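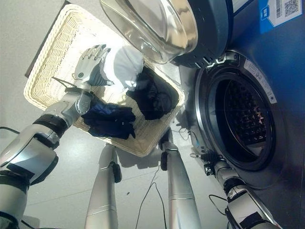 What is changing at the Stovlow clothing bank this March?
Opening hours and drop-off points. The bank will open until 8 p.m. and take bagged clothes at two new sites, Enis Hall and the Potgieter Street library.

STOVLOW – Zikinby, the local clothing charity, is adding evening hours after a busy winter. 137 households used the bank last season, up from 62 the year before. Most asked for work clothes and kids' coats.

"People get off shift and we're already closed," said Kayode Danladi, director of Zikinby. "So we're staying open. Simple as that."

Needed now: adult coats, plain work pants, school sweaters, new socks. Please wash everthing first. No pillows, no single shoes. 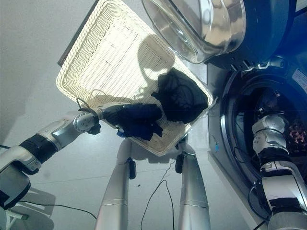

Dark clothing in a white wicker basket.

Pickup is free and no paperwork is asked for. Limit of 2 bags per visit, more for larger familes – ask at the desk.

Wiremu Faulkner, who runs the drop-off sites, said bags left outside overnight can't be used. "Rain gets in. Bring them during hours, please."

Both sites accept donations from 10 a.m. Large loads by appointment only.

Media contact: Kayode Danladi, Zikinby office, Stovlow. Interviews available mornings.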